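Ileana Mihăilă wrote:
> The Golliris card drops to 3 lanes after I reseat it. Is the slot
> bad, or is it the firmware? Fan sits at 4000 rpm the whole time.

A link won't train at 3 lanes, so that readout is wrong. Update the Droncombe monitor first, then read the width again under load. At idle the card lowers its link speed — width should stay put.

The fan is a separate matter. 4000 rpm is the failsafe when the sensor header is off by a pin. Check that before touching the firmware.
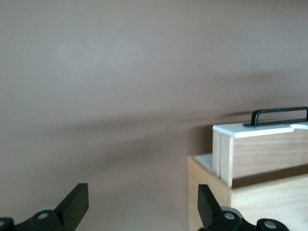 If the width still looks odd, try the second slot with the 12 cm riser removed. The Farouk board shares lanes with the lower M.2 socket, so empty that too.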